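Pantry moths, damp salt and other small kitchen troubles

My kitchen has one window, faces north, and sits over a crawl space, so by August everything in it wants to clump, sprout or grow legs. I've lived here long enough to have opinions. A few of you wrote in after the post on cleaning grout (I read every one, even the angry one about vinegar) and asked what I do about dry goods, so I'm putting it all on one page and I'll add to it when I learn something new.

Start with the shelves

Take everything out. I know, I know. But you can't clean around a bag of flour, and the stuff you're looking for lives in the corners and in the little peg holes that hold the shelf supports. I use the crevice tool on the vacuum, then a rag with warm soapy water, then I leave the doors open overnight. Don't put paper liners back in. I had lovely ones with lemons on them and the moths thought they were lovely too.

If you find webbing in a bag, that bag goes outside in the trash right away. Check the ones next to it. Check the birdseed! Mine came in on birdseed, from a feed store out by Oneck, and I spent most of a summer blaming the oatmeal.

Freeze new flour

Any new flour or cornmeal goes in my freezer for a week before it sees the cupboard. Leave it sealed while it comes back to room temperature or you'll get moisture on the inside of the bag, and then you've traded one problem for another. Whole wheat I just keep in there for good. It goes stale-smelling so fast otherwise, and you can bake with it straight from the freezer as long as you're not in a hurry with your yeast.

Jars

I've tried most of them. The square plastic ones with the pop-up button are nice to look at and stack well, but the buttons on mine gave out. I went back to plain wide-mouth canning jars for anything under two pounds and a set of Munico clamp jars for the big stuff. The trick with clamp jars is the rubber ring: take it off, wash it, and let it dry all the way before it goes back on. A ring that has gone stiff won't seal. Replacements are cheap and I keep a few in the drawer with the twist ties.

Write the date on a piece of masking tape and stick it on the bottom. If you put it on the lid, the lids get swapped and then you have lentils from the last presidential administration.

Salt and sugar

For salt that won't pour, a few grains of dry rice in the shaker does help, my grandmother did it and so do I. For brown sugar, the little clay disk is worth the money. Soak it, pat it dry, drop it in. No disk? A slice of bread overnight will soften a brick of sugar well enough for cookies. White sugar that has set up hard only needs a whack on the counter, still in the bag, and maybe a second whack for your nerves.

Look over rice and beans before you store them

I buy rice in the big sack now, and I don't pour it straight into the jar anymore. I tip a few cups at a time onto a dark tray with a rim and push it around with my fingers. White rice on black is so easy to read! Little stones, husks, bits of string from the sack, anything that moves, you'll see it at once. Spread it thin out toward the sides, look, then pull it back to the middle and do it again from the other direction.
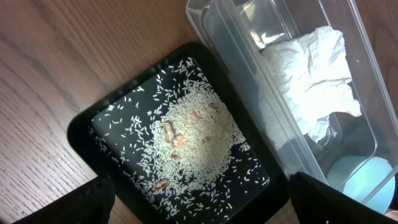 Dried beans and lentils

Same idea, except pale beans want the dark tray and black beans want a white plate. Pull out anything shriveled or split. Lentils are the ones I'm strictest about, after a dentist bill of $357 that I still think about when I make soup. Give them a good look and then a good rinse, and don't rinse them until you're ready to cook.

Spices

Away from the stove, please. I had mine on a cute rack right over the burners for years and the paprika tasted like dust. They're in a drawer now, lying down, labels up. The drawer is by Uretti and came with the house, and it sticks, so I rub a candle stub along the runners now and then and it slides fine for a good while.

Bay leaves in the flour: I've done it, I still do it, and I couldn't tell you whether it does one thing. It smells nice when you open the jar.

Onions and potatoes

Keep them apart. Potatoes in a paper bag with the top folded over, somewhere dark, and onions in something with air holes. I hang mine in an old pair of tights with a knot between each one and snip off the bottom onion when I need it. My friend Princess Sebastian saw this and laughed until she had to sit down, and then she asked which tights.

A last word on the sticky shelf

If you've got that yellow, tacky film on the shelf nearest the stove, plain oil takes it off. Put a little cooking oil on a paper towel, rub, wait a few minutes, rub again, then go over it with dish soap. Test a corner first if it's painted. I did 8 feet of shelf this way in an evening and used up most of a roll of towels, so have a second roll handy.

Next time I want to get into cutting boards, and which of my wooden spoons can be saved. Send me your spoon questions.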